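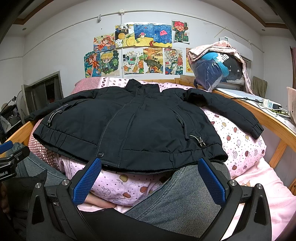

Graham Bainbridge wrote to object to my last entry, in which I recommended that winter clothing be put away by the end of April. In his view the date is far too early for anyone living above the river, and he has twice had to bring every coat in his house back down from the attic in the first week of May. He also asked why I had said nothing on the subject of moths.

Both points are accepted. The entry was written with a ground-floor apartment in mind, and I should have stated that. Readers in the upper part of Resitby may wish to wait another two weeks. I have kept one warm garment within reach myself this year, and it was needed twice.

On moths, my position is as follows. Clothing should be clean before it is stored. Moths are drawn to wool, fur and feathers, and much more so where there is sweat or spilled food on the fabric. A garment that has been worn once and looks clean should still be treated as worn. Synthetic fabrics are at less risk, although blends with wool should be handled as wool. Pockets should be emptied and turned out. Last November I recovered a bus pass, a quantity of birdseed and a receipt from Cavine for 228 crowns, which I had spent some time looking for in the spring.

Cedar blocks are of limited use. The scent fades within a season, and sanding the surface restores only part of it. I continue to place them in drawers out of habit. Sealed boxes are more dependable, provided that the contents are fully dry when the lid goes on. I do not recommend vacuum bags for anything filled with down, as the filling may not recover its shape after six months under pressure. Wool sweaters should be folded and laid flat. Hangers stretch the shoulders.

Several readers asked about dry cleaning. I have used Hájek for some years and have no complaint other than the hours. The shop now closes for lunch, and the notice on the door has not been updated. My order this spring was 14 pieces and came to 1679 crowns, which I considered fair. The tickets should be kept, as the shop is strict on this matter.

Labels remain the weak point of my own system. I wrote the contents of each box on the lid in pencil, and two of the lids are no longer legible. Wayne Dobson has suggested a numbered list kept in a notebook. I intend to try it - the notebook has been purchased, at least.

The next entry will deal with boots, and in particular with the question of whether newspaper or shoe trees should be used over the summer.

6 May 2018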